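A Robot Arm Kit That Starts in the Play Kitchen

The Drander kit arrives in two boxes. The larger one holds the arm, already assembled and bolted to a steel plate. The smaller one holds the gripper, a power supply, a clamp, a bag of spare screws and a printed card with a web address on it. There is no manual in either box.

That is the first thing buyers complain about, and Renato Dimaculangan has heard it often. He runs support for Fluko, the company that makes the kit, and he wrote most of the online guide himself.

"We printed a manual for the first batch," he said. "By the time people opened the box, four chapters were wrong. The software moves too fast for paper."

Fluko sells the Drander to colleges, small labs and people who want to teach a robot arm to do simple jobs at home. It costs $387 a month on a rental plan, with a minimum of four months. The company will also sell it outright, but most customers rent, Dimaculangan said, and about half of those are schools.

What sets the kit apart from other small arms is the set of lessons that comes with it. Most starter arms come with a program that stacks blocks or sorts them by color. Fluko's lessons take place in a toy kitchen. The customer supplies the kitchen. The company publishes a list of sizes that work, and it accepts almost any play set with a flat counter, a sink and a stove.

There are 21 lessons. The early ones ask the arm to pick up a single piece of toy food and put it down somewhere else. Later ones bring in cookware, and the last few combine several steps, such as clearing the sink and then moving a pot to the stove.

To teach a task, a person moves a hand controller and the arm copies the motion. The system records each attempt. After enough attempts, the user starts a training run on Fluko's servers, and the arm tries the task alone the next time it is switched on.

Ngọc Lâm teaches an evening robotics course at Nunside, a community workshop with a wood shop on the ground floor and classrooms upstairs. She rented a kit in March and has used it with two groups of adult students, most of whom had never handled a robot.

"I wanted something where the student can see what went wrong," she said. "If it misses a carrot, everyone in the room knows it missed the carrot."

Her students had the arm moving within an hour of opening the boxes. Recording took longer. The controller is light and easy to hold, but it gives no sense of touch, so a new user cannot feel whether the gripper has closed on something. Most beginners squeeze too hard or let go too early. Lâm has her students practice on foam blocks for a full session before they record anything.

Food pieces are the easy part, she said. Pots are harder. A shiny metal pot reflects whatever is near it, and the color on its side changes as it moves over the stove. The first model her class trained did well in the evening under the ceiling lights and badly at 4 p.m., when sun came through the side windows. The students recorded the same task again with the blinds open and with them closed, and the results improved.

Fluko's guide does cover lighting, but the advice is in the section on camera setup, and a reader working through the lessons in order would not reach it until after the first pot task. Dimaculangan said the section will be moved.

The gripper is the best part of the hardware. Its fingers are long and set at an angle, and they can reach down beside a pot that is already sitting on a burner. They are less good with small, smooth blocks, which tend to turn as the fingers close. Fluko sells rubber sleeves that help. They should be in the box.

The weakest part is the cable. It runs outside the arm for part of its length, in a loose loop that gives the joints room to turn. On a crowded table the loop can catch on shelves, hooks or hanging utensils. Lâm tied hers back with a strip of cloth, then had to undo it because the wrist no longer turned all the way. She now keeps the left side of the table clear.

Noise is not a problem. The motors make a low whine at full speed and are close to silent in the slower teaching mode. Two people can talk across the table without raising their voices.

The software, called Sebastian, runs in a web browser. It shows the recorded attempts in a list, with a short clip of each, and lets the user throw out the bad ones. It is plain to look at and quick to learn. It also needs an internet connection for training, and users without a steady one will find the wait hard to put up with. Fluko says a version that trains on a local computer is being tested and has not given a release date.

Support is good. Questions sent through the website in the morning were answered by the afternoon – in two cases by Dimaculangan himself. When one of the motors in Lâm's arm began to slip, the company sent a new one with a return label, and a student fitted it with a hex key.

For a school or workshop with a fixed table and a teacher willing to spend a few evenings with it first, the Drander is a fair deal at the rental price. A person working alone at home may find four months too short to get through the lessons and too long to pay for if interest fades.

Lâm has extended her rental through the end of the next course. Her students have asked to add a second pot.
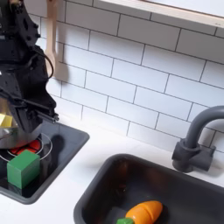 A pot held over the stove of a play kitchen, with a green block on the burner and a toy carrot in the sink.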